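Workshop notebook, April, bench 2, PC teardown and rebuild

Picking up where I left off. Sorin asked me over coffee whether I'd trust a machine to do a shop-floor job start to finish yet, and I said ask me after lunch. It's after lunch! So, notes while they're fresh.

The job is the plain old desktop refurb. Open the case, deal with the CPU, the memory, the hard drive and the card, close it up. Kelmendi (the refurb place across town, they send us their dead machines) gets through 50 of these on a good shift with people, and a person who has done it for a year doesn't even look at the memory slots anymore, they just feel for them. That's what I keep coming back to. The hands know things.
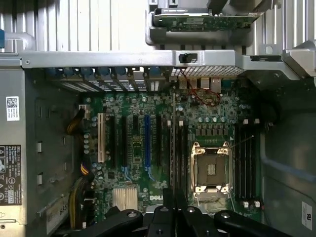
What I wanted to sort out first is which steps scare me. The processor socket is the big one, obviously. Bend something in there and the board is scrap, and I would like to not explain another scrap board to Amra. The lever wants a sideways push and then an upward swing, and it springs back at you if you let go early, and I still don't have a motion for that I like. My plan on paper has 13 steps and four of them are the lever. Four!

Cables are the other thing. Power wires flop wherever they please, and every case comes to us bundled differently. I've seen a home version of the same trouble with the laundry-folding thing Vosto was showing off: fine with towels, helpless with a fitted sheet. Anything floppy. Amra Đorđević says a charger cord behind a couch is harder than any motherboard and I think she's right, annoyingly.

Memory I feel a lot better about. It's a straight part going into a straight slot, there's a notch, and the push is down. The Melus script already had a press-and-check routine in it from the connector work so I stole that wholesale (thanks Sorin, the comments in there are very funny). Only thing I changed was the approach height. The old value would put the fingertips into the crossbar on a case like this one, so go in lower and come from the board side. Write that on the whiteboard too.
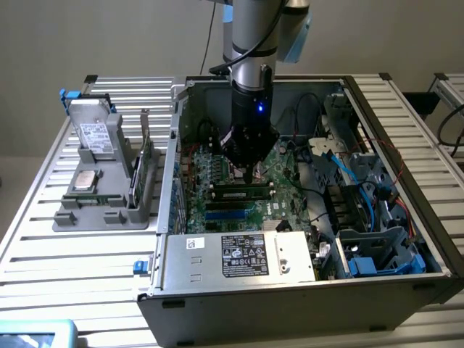
Gripper over the memory, spare parts in the tray on the left.

Things to do before I answer Sorin properly:

Approach height for the card. Haven't touched it, still the default.

Speed. I have it capped at 600 in the config and I'd like to leave it there till the lever motion is settled. Sorin will say it's slow. It is slow.

Ask Bredberg if they'll sell us the soft fingertip pads without the whole kit. Part 2824 in their list, I think, check with Amra before ordering because she has the account.

So, can it do the job yet? My answer this afternoon is that I'd hand over the memory, probably the hard drive if it's already on its bracket, and I'd keep the processor and anything with wires for a person. Same line I'd draw at home, come to think of it. Load plates in a rack, sure. Find the other sock, no chance. I said something cheerier back in the winter and Sorin Georgiev has it in writing, so I'm sure I'll hear about that.

Lever motion tomorrow morning, fresh head.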